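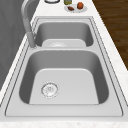 1/ Moving to Osivport, week one

So I finally did it! 313 miles in my cousin Dayana's van, with 35 boxes and one very angry cat. Rent is 700 and I can walk to the ferry.

2/ The neighbors

Elvia Varela upstairs has already told me which bakery to skip (Rondon, sorry) and which bus never shows up on a Sunday.

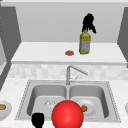 She also says the library lets you take out 8 books at a time - I went straight over and got the max.

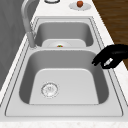

3/ Still need a winter coat before November. Anyone know a good thrift store near Ponce Street?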